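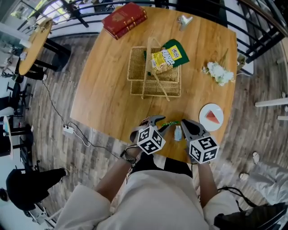 Am Holztisch: ein Korb mit hohem Henkel, davor eine kleine Plastikflasche.

Wer im Juli nach Pivosthorpe kam, fand auf dem Platz am Fluss eine halb abgetragene Pitch und zwei Walzen. Der Club hatte nach einer Saison auf dem vorletzten Tabellenrang beschlossen, die mittleren fünf Bahnen neu aufzubauen, und dafür die zweite Sommerhälfte geopfert. Die letzten Heimspiele fanden deshalb auswärts statt, auf der Anlage von Dreltard, wo der Ball früh dreht und die Grenze an der Hangseite sehr kurz ist.

Sportlich hat das geschadet. Pivosthorpe verlor dort drei Spiele hintereinander, zwei davon mit weniger als 100 Runs im ersten Innings. Die Mannschaft war für langsame, flache Pitches zusammengestellt: drei schnelle Bowler, ein Allrounder und Schlagleute, die gern auf dem hinteren Fuß spielen. Gegen Spin fehlte vor allem in der Mitte der Reihenfolge jemand, der die Füße bewegt. Im entscheidenden Spiel gegen Groker fielen zwischen dem achten und dem dreizehnten Over sechs Wickets, vier davon durch Bälle, die kaum drehten.

Für die kommende Spielzeit ist der Kader deutlich umgebaut worden. 17 Spieler stehen auf der Liste, im Vorjahr waren es mehr. Zwei der drei schnellen Bowler sind nicht mehr dabei. Geblieben ist der Linksarmer, der mit dem neuen Ball die meisten Wickets holte und in den letzten Overs die wenigsten Runs abgab. Neu sind ein Leg-Spinner aus der zweiten Mannschaft von Groker und ein Wicketkeeper, der auch als Opener eingesetzt werden kann. Damit wird ein Platz in der Elf frei, den bisher ein reiner Schlagmann besetzte.

Wer ihn bekommt, ist offen. In den Trainingsspielen wurden auf Position sechs bisher zwei Varianten versucht. In der einen rückt der Allrounder auf, in der anderen bleibt er auf sieben, und vor ihm schlägt ein junger Rechtshänder, der seine Runs vor allem mit dem Sweep macht. Die zweite Variante wirkt gegen Spin stabiler, schwächt aber die Bowlingreihe um ein bis zwei Overs, die dann ein Teilzeitbowler übernehmen muss.

Die neue Pitch ist inzwischen eingesät und gewalzt. Sie enthält mehr Ton als die alte und soll härter werden, mit gleichmäßigerem Absprung. Ob das gleich in den ersten Wochen gelingt, ist zweifelhaft. Frische Bahnen brauchen meist eine ganze Saison, bis sie sich gesetzt haben, und am Flussufer steht das Grundwasser im Frühjahr hoch. Der Club hat die ersten beiden Heimspiele vorsorglich auf die äußeren, nicht erneuerten Bahnen gelegt.

Bezahlt wird der Umbau zum Teil aus dem Kartenverkauf. Bei der Partie gegen Groker in der vorletzten Saison waren 2981 Zuschauer auf der Anlage, so viele wie nie zuvor. Im vergangenen Sommer kam wegen der Verlegungen selten mehr als ein Viertel davon. Für einen Teil der Kosten springt der Ausrüster Filip ein, dessen Schriftzug künftig auf den Sichtblenden steht. Die Dauerkarten werden nicht teurer, dafür entfällt der ermäßigte Eintritt nach der Teepause.

Am Spielplan ändert sich wenig. Die Liga bleibt bei zehn Mannschaften, gespielt wird weiter in einer Hin- und einer Rückrunde, und die ersten vier erreichen die Playoffs. Neu ist eine Regel für abgebrochene Spiele: Haben beide Seiten mindestens fünf Overs geschlagen, wird gewertet. Bisher lag die Grenze bei acht. Für Pivosthorpe, wo Regen im Frühsommer die Regel ist, kann das ins Gewicht fallen.

Groker geht erneut als Favorit in die Runde. Der Meister hat seine erste Elf fast vollständig gehalten und gibt im Powerplay so wenige Runs ab wie kein anderer Gegner. Dreltard dagegen hat beide Opener verloren und sucht noch Ersatz. Die Meldefrist für Nachverpflichtungen endet am 15. November. Pivosthorpe hat bis dahin noch einen Platz zu vergeben und sucht dafür einen schnellen Bowler.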